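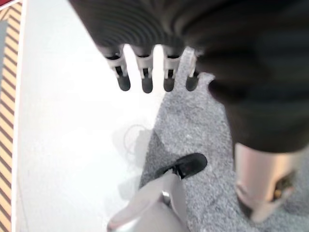
Five-finger hand or soft pads for bunches of fruit?

3 min read

sitthichai

Trying to pick a hand setup for a two arm demo and going in circles. Task is simple on paper: lift a bunch of grapes off a glass coffee table, pass it between hands, set it down, no squashed fruit. Arms are fine. Hands are the problem.

Right now I have the metal five-finger hands on both sides, stock Nodura controller, wrist cams plus the head cam. Left hand takes the stem, right hand comes in under the bunch. With a closed loop on motor current it mostly works, but every few tries the right thumb digs in and I get juice in the knuckles.

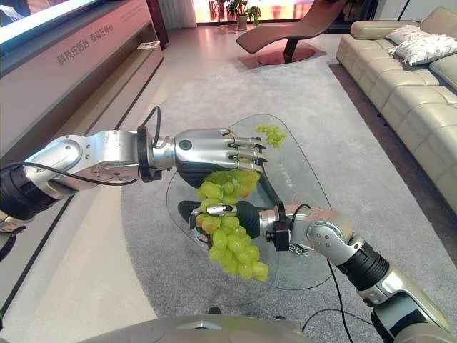 The other option is soft pads on two fingers, way cheaper, but then I lose the cradle grip and the whole bunch swings like a pendulum when the arm moves. Also not sure how much the wrist cam is helping. Once the hand closes all it sees is grapes.

Anybody run both on the same job? Budget is up to 1515 for the pair of hands if I have to switch. Need to decide before April.

Tassanee Intarasuk

Ran both last year on tomatoes on the vine, close enough. Keep the five-finger hands, change how you use them.

Left hand: pinch the stem only, thumb and two fingers, stiff. Position control is fine there. Right hand: don't grip at all. Close to a fixed shape a bit bigger than the bunch, then drop the current limit way down and let it rest in the fingers. If your right thumb is on current control with the same gains as the left, thats your juice.
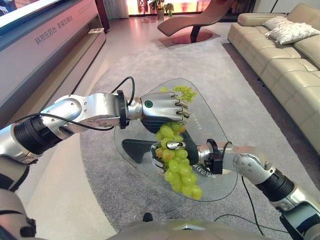 Stem pinch with the left, support with the right.

Slow the lift too. We went from a 20 cm move in one go to two short ones with a pause between and the swing pretty much went away. No new hardware.

Soft pads were kinder to the skin, no question, but they wore out. We logged 1000 cycles on one set and the tips were getting shiny and slipping on stems well before the end. Fine for single fruit. For a bunch I'd still want fingers under it.

On cameras, use the wrist cam for the approach and then stop listening to it. Last good frame before contact, freeze the target, finish on head cam and current. We wasted weeks trying to track single berries after the close.

votelov

just buy the soft ones. metal hands on grapes is asking for it

also check your cable slack, mine was tugging the wrist near full reach and I blamed the controler for a month. error 1201 in the log every time and I never looked it up
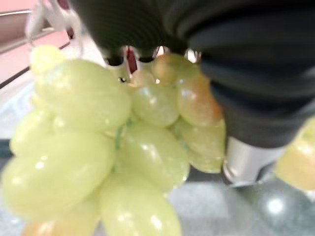 Does the wrist cam need to be recalibrated if I swap the finger tips?

Only the hand-to-tip offset. The camera mount hasn't moved so leave the camera part alone, just touch off the new tips on a known point and save it as a seperate tool.

Contact | © Stivemthorpe Help Boards | Back to top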